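The Policy Isn't the Hard Part

By Danilo Abella
Wednesday, December 30, 2020

Every few months someone sends me a talk in which a robot learns a household chore from human demonstrations, and every few months I skip to the slide about data cleaning. Usually there isn't one. There is a network diagram, a success rate and a thank-you to the lab.

I spent most of this year on Brundlow, our in-house tool for turning hand-held gripper recordings into something a planner can train on. In October we threw out 51 recordings in one afternoon. The motions were fine. The clocks on two devices had drifted apart, and the software had lined them up anyway without a word of complaint. Thandeka Nkosi found it by replaying the files at quarter speed, a method I have yet to see in a paper. 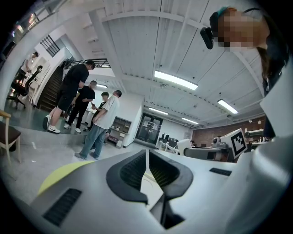 Fingertips in the foreground, with a square marker board across the room.

Look at how much a wide lens takes in. Ceiling lights, a staircase, people standing around or looking at a phone. The usual claim is that a big enough model will learn to ignore all of it. Maybe. I have heard that since our first planner, Tristari, which would not work after we moved a desk, and I'd like to see the claim tested in a building the authors have never set foot in.

My colleague Hendrik Sithole thinks I am too gloomy. He points out that pose tracking has gotten far better, and he's right. But "far better" still means we lose track for up to 8 seconds when a hand turns quickly near a blank wall — and our loader fills the gap with a smooth, plausible path that no hand ever followed. The training code can't tell the difference.

So before the next demo, publish the rejection rate. Publish the sync checks and the script that runs them. I would trade six videos of folded towels for one honest log file.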